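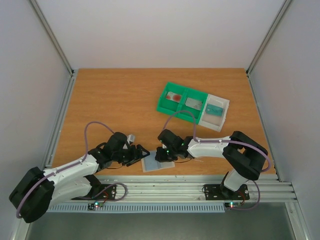
Zwei Roboterarme über einer Glasplatte, dahinter die grüne Schale mit den Objektträgern. Foto: Vorevton

Labor Vorevton lässt Objektträger von Roboterarmen sortieren

Wotdale. Im Labor Vorevton in Wotdale übernehmen seit Juni zwei Roboterarme einen Teil der Arbeit, die bisher von Hand gemacht wurde. Sie nehmen Objektträger aus einer Schale mit mehreren Fächern und legen sie für die nächste Station bereit. Das teilte der Betrieb am Nachmittag mit.

Die Arme sind an der vorderen Schiene eines Arbeitstisches befestigt und haben je einen schwarzen Greifer. Geliefert wurde die Anlage von der Firma Bumgate, die auch die Wartung macht. Pro Schicht sollen 220 Objektträger bewegt werden. Im ganzen Labor sind es an starken Tagen 2000, der größere Teil bleibt also vorerst bei den Mitarbeitern.

Für diese ändert sich trotzdem einiges. Nadège Picard leitet die Probenvorbereitung und hat den Dienstplan neu geschrieben. Früher saß in jeder Schicht eine Person fast nur am Sortiertisch, jetzt wechseln sich die Kollegen dort alle zwei Stunden ab. Wer Aufsicht hat, füllt die Schalen nach, kontrolliert die Ablage und greift ein, wenn ein Träger schief liegt. »Die Hände sind weniger müde, aber man muss länger konzentriert schauen«, sagt Picard. »Das ist eine andere Müdigkeit.«

Skeptisch äußert sich Bheki Nkosi vom Betriebsrat. Er verlangt, dass die frei gewordenen Stunden im Labor bleiben und nicht bei der nächsten Planung gestrichen werden. Eine schriftliche Zusage gibt es bis zum Jahresende, danach soll neu verhandelt werden. Von den 143 Beschäftigten hat nach Angaben des Betriebs niemand wegen der Anlage seine Stelle verloren.

Geschäftsführer Barrett Holloway will zunächst keinen zweiten Tisch kaufen. Erst wenn die Arme an einem Tag ohne Störung 1000 Objektträger schaffen, werde man darüber sprechen. Für die Bedienung wurden bis jetzt sechs Mitarbeiter geschult — die Kurse dauern einen halben Tag und zählen als Arbeitszeit. Weitere Termine sind nach den Ferien geplant. Anmelden kann man sich bei Lai-ching Lui in der Personalabteilung.

Zuletzt aktualisiert: 16:40 Uhr
7 Kommentare | 31 Mal geteilt
Unser Newsletter: Nachrichten aus Wotdale jeden Morgen per E-Mail. Jetzt anmelden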